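Skisholm Stasthorpe Carpet Washer
Section 3: Your First Wash

If you've read Section 2, your washer is put together and the handle has clicked into place. Now for the fun part! The first wash is the one where you see the biggest change in the color of the rinse water, and most people end up doing a second room the same weekend.

Set aside a morning for it. A room with a couch, a table and a few chairs takes longer to get ready than it takes to wash.

What you need

The Stasthorpe washer with both tanks fitted
Yammine carpet formula (the measuring cap is included)
Warm tap water
Your regular vacuum cleaner
An old white towel
The Tusholm hand tool, for edges and stairs

3.1 Getting the floor ready

1. Move the light furniture out of the room. Heavy pieces can stay where they are. Slide the foil squares from the accessory bag under any wooden or metal feet, so that they don't mark the damp carpet.

2. Get down on your hands and knees and pick up every small hard object you can find. Check along the front of the couch and under tables, where dice, game pieces, beads, hair clips and coins love to collect. A plastic box with a lid is great for this, and you can carry it from room to room.

3. Vacuum the whole carpet slowly, once in each direction. Dry grit comes up much more easily than wet grit.

4. Look for stains in daylight if you can. Make a quick note of where the dark ones are. You'll be going back to them in 3.4.

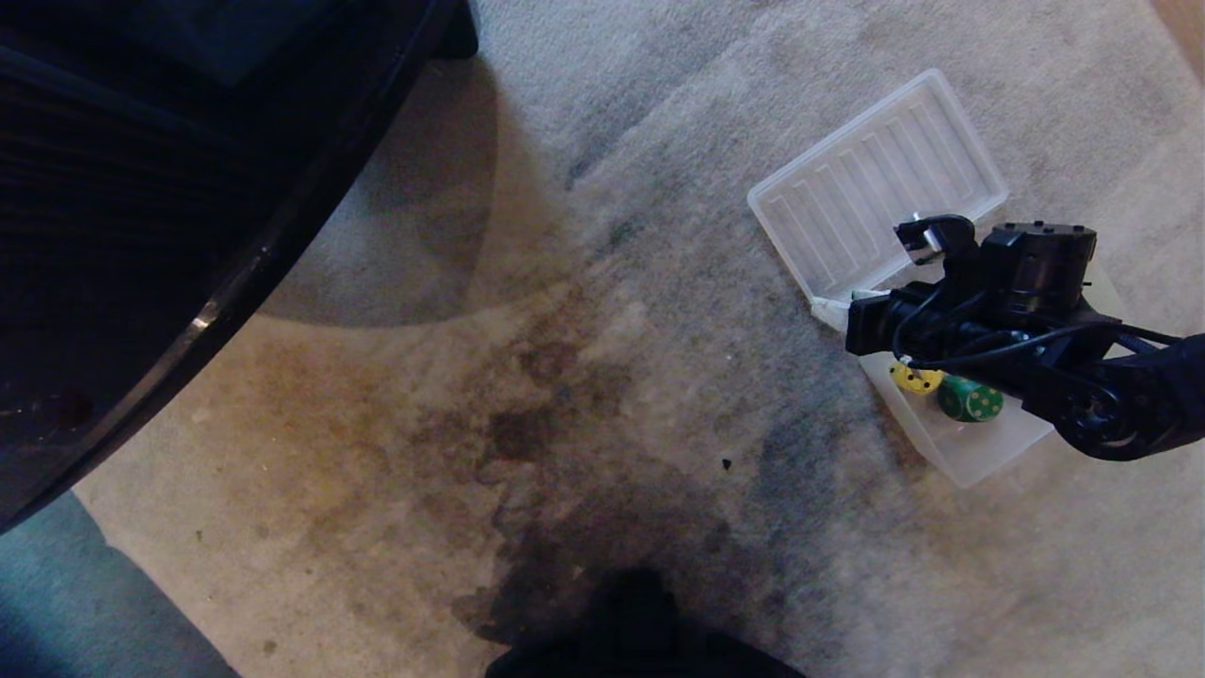
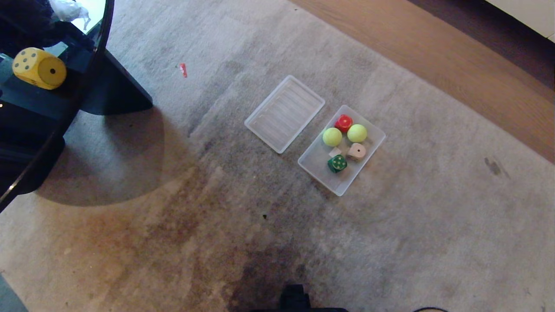
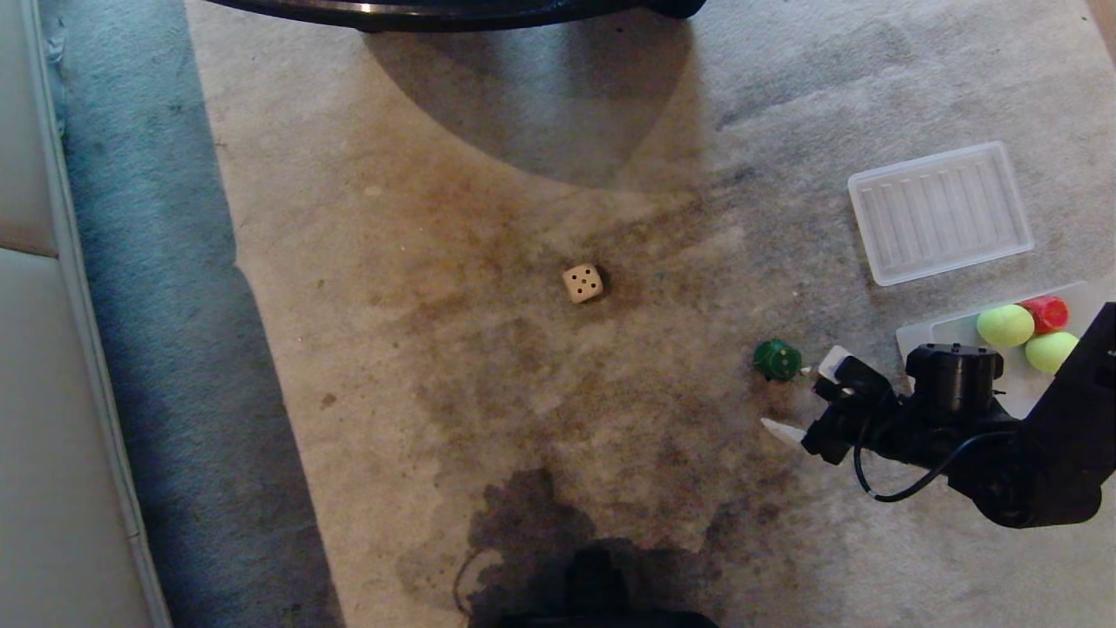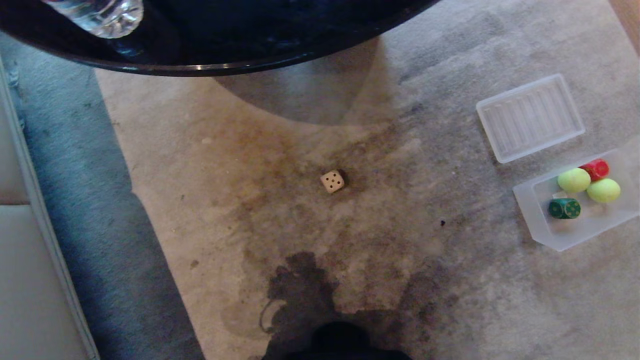
Dice on carpet. First and second: inside a clear plastic box. Third: two dice on the floor. Fourth: a single die on the floor.

CAUTION: A hard object the size of a die can jam the brush roll. If you hear knocking, let go of the trigger, switch off at the handle and unplug the washer before you look underneath.

NOTE: Rugs with a rubber backing can be washed. Silk, viscose and sisal can't. If you don't know what your carpet is made of, do the color test below and wait until the patch is completely dry before you decide.

3.2 The color test

Please don't skip this one, however keen you are to get going!

1. Mix one capful of Yammine formula into 700 ml of warm water.

2. Dip a corner of the white towel in the mix and press it onto a hidden patch of carpet. Inside a closet is ideal.

3. Hold it there while you count slowly to 74, then lift it off.

4. If there's dye on the towel, stop. Your carpet needs plain water only, and you should set the dial to RINSE for every step that follows. If the towel is clean, carry on.

3.3 Filling the tanks

The clear tank at the front is for clean water. The gray tank at the back catches the dirty water. They only fit one way around, so there's no need to force them.

1. Lift out the front tank by its handle and turn it upside down.

2. Unscrew the cap and fill to the line with warm tap water. The tank holds 7 liters.

3. Add 200 ml of Yammine formula. Pour it in after the water, or you'll get a tank full of foam.

4. Screw the cap back on until it stops, turn the tank upright and check for drips over the sink.

5. Drop the tank into the washer. You should hear a click on each side.

CAUTION: Never use boiling water, bleach, dish soap or laundry detergent. Dish soap in particular makes so much foam that it gets past the float and into the motor.

3.4 Washing

1. Plug in at the outlet nearest the door and start at the wall farthest from it. You want to finish by walking out of the room, with no footprints behind you.

2. Press the power pedal and tilt the handle back. The brush light turns on.

3. Hold the trigger and push forward at a slow, steady walk. One wet stroke out, one wet stroke back.

4. Let go of the trigger and go over the same strip twice more. These are the dry strokes, and they make a huge difference to drying time. Watch the window above the brush: when the water in it slows to a trickle, move over to the next strip.

5. Overlap each strip by the width of your hand.

6. For dark or blotchy areas, make one extra wet stroke and then leave the spot alone for a few minutes while you work somewhere else. Come back and finish with dry strokes. Old traffic marks may need a second wash on another day, once the carpet is fully dry. Soaking them more the first time won't speed things up.

7. When the float rises in the gray tank, the sound of the motor climbs in pitch. Switch off, empty the gray tank down the toilet and refill the front one.

TIP: Have a look at the dirty water before you tip it out. It's gross and very satisfying.

3.5 Edges and stairs

1. Switch off and pull the hose door open. Push the Tusholm hand tool onto the hose until the two arrows meet.

2. Turn the dial to TOOL. The main brush stops spinning.

3. Work along the baseboards in short pulls toward you. On stairs, start at the top step and keep the washer on the floor below you, never balanced on a step.

3.6 Drying

Open the windows, or run a fan across the floor. Stay off the carpet in shoes until it feels dry when you press a paper towel into it. Leave the foil squares where they are until then.

To rinse the tanks and take out the brush roll, go to Section 4.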